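From: Hok-lam Tse
To: Neighborhood Bakers list
Date: February 2020
Subject: Re: [bakers] Starter gone sluggish, and the rye question again

Hi all,

Sorry for the slow answer, I read this on my phone in line at the pharmacy and then forgot I hadn't replied. Quoting the part I'm going to go on about:

> I moved my starter over to whole rye in the fall and it was wild for
> a couple of months, doubling before lunch. Now it smells sharp, like
> nail polish, and it barely domes. I feed it once a day, same jar, same
> spoon, same everything. Is it dying? Do I throw it out and beg one of
> you for a scoop of yours? Also, has anybody made the Gamari loaf with
> less than the full amount of rye? My kids won't touch it as written
> and I don't want to make two breads.

First part first. No, it isn't dying! It's hungry. That nail polish smell is what mine does every single winter when I get lazy, and I've had the thing long enough that I've stopped panicking. Rye goes through its food a lot faster than white flour does, so once a day may have been fine at first and isn't now. You didn't say how much you keep back at each feeding, and I'd bet a loaf that it's too much. I used to keep half the jar because throwing it away felt like a sin (my grandmother would have agreed). When you do that, the new flour is going into a big crowd of very hungry bugs and it's gone by dinnertime.

What I'd do is keep a spoonful. Really just a spoonful, whatever clings to the spoon plus a bit. Then 20 grams of flour, 20 of water, stir, lid on loosely, and feed it morning and night until it perks up. Give it the better part of a week before you decide anything. If your kitchen is as cold as mine, put it on top of the fridge or in the oven with only the light on. And tape a note over the oven knob. I have preheated a starter exactly once, jar and all, and the house smelled like burnt toast until the weekend.

If it still won't dome after that, yes, come get a scoop of mine. I've got one on rye and one on plain white, which I call Fang because it once ate through a rubber gasket. Or that's my theory of what happened to the gasket.

On where to put a scoop when you're giving it away: please, small jar, lid not screwed down tight, jar standing up in something. I know we have all received the zip bag. The zip bag is a bad idea and I say that as the person who had to clean out the cup holder. You can also dry it. Smear it thin on parchment, leave it out till it flakes, crumble it up, and it'll go in an ordinary envelope. Takes a few feedings to wake up but it does wake up. I sent some to my cousin that way in August and it was on the road for ages, and she was making pancakes with it before I'd remembered to ask if it got there.

Now flour, because that's tied up with all this. I've been going back and forth between Jevar and Brolier for the rye. The Jevar is the finer grind and it drinks less, so if you follow the Gamari recipe with it you get more or less what the recipe promises, a dough like wet mortar that you can just about shape with damp hands. The Brolier is coarser and it keeps on soaking up water long after you think it's done. First time I used it I thought, oh good, nice firm dough, and baked a doorstop. Now I mix it with all its water the night before, cover it, and see how it looks in the morning, and I usually end up splashing in some more. I like the taste better, for what it's worth. It's got something a little malty going on. But if I had to buy one bag for somebody who's just starting out, I'd buy the Jevar.

Storage, too. Whole rye has the oily part of the grain left in, and it doesn't keep like white flour does. Mine lives in the freezer. I know a few of you keep yours in the pantry in the paper it came in, and you go through it fast enough that it's fine. I don't, and I had a pantry moth summer that I would not wish on anybody. Everything that could be opened was opened. I was finding them in the tea.

Bread itself is the other way around. I've gone completely off plastic for anything with a crust. A rye loaf wants to sit a whole day before you cut it (I know, I know) and if you put it in plastic while it's sitting, the crust turns to leather. Paper, folded over at the top, on the counter. After it's been cut I stand it on the cut side and put the paper back over it like a tea cozy. It goes a bit dry at the very edge by the end of the week and then it's toast bread anyway.

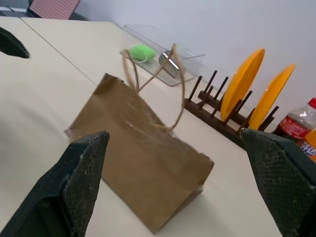
Marisol wrote to me off list after the last round of this and said I could pass it along: she's all for paper, but she says one layer isn't enough in a dry house with the heat on, and she wraps the loaf in a clean dish towel first and then puts the whole bundle inside. She says her husband's rye lasts until he finishes it, however long that takes. She also thinks I'm wrong about the whole day, and that two is better, and that anyone who cuts sooner deserves the gummy knife they get.

I tried the towel and she's right, at least in my kitchen. I'm not conceding the two days. I can't even manage the one if there's soup.

OK, the Gamari loaf with less rye. I've done it, and more than once, because I have a nephew who inspects bread like a customs officer. As written it's nearly all rye with a bit of white to be polite. I took it down to half and half and you can do that straight swap with the white flour without wrecking anything, but there are a couple of things that change on you. You need less water. Hold back a good splash and only add it if the dough looks sad. And it'll want some kneading, or at least some folding, which the full rye one doesn't care about at all. I do a fold whenever I walk past the bowl, three or four times over the afternoon.

The other thing is the pan. Half and half rises more, and I had one climb over the side and weld itself to the oven rack. So either make a bit less or use the bigger pan. My full batch comes out at 1319 grams of dough and that's too much for the standard loaf pan at half and half. I take off enough to bring it down to 800 for the pan and the rest goes into rolls, which the customs officer will eat because a roll is apparently a different food.

Leave out the caraway if it's for kids. Or grind it! Ground, they get the flavor and there's nothing to pick out and line up along the rim of the plate. A spoon of molasses in the water doesn't hurt either. It makes the crumb darker, so it still looks like serious bread, and it takes the sour edge down some.

For baking I start hot and turn it down after the first ten minutes, and I leave it in longer than I think I should. My oven runs cool in the back left corner and I turn the pan once. If you've got a thermometer, stick it in the middle. If you haven't, tip it out and knock on the bottom, though I've never been able to tell one knock from another and I think people are just being dramatic.

A few odds and ends while I'm typing:

– To whoever asked about glass pans, I did one and it stuck like paint. Could have been me. I was stingy with the butter.

– The discard crackers from last month's thread are great, and they're better with twice the salt. Roll them thinner than seems sensible.

– I still have somebody's proofing basket, the long one with the cloth liner. It's clean and it's by my door. Speak up.

– The archive search is still broken for anything with a plus sign in it. If you want the old message with the full Gamari recipe, it's number 2497, and you can just type the number in.

Let us know how the starter does, and please say what it smells like on about the third day, I'm curious if yours goes through the yogurt phase the way mine does. And if you do end up wanting a scoop, any evening is good except choir night. Bring a jar.

Hok-lam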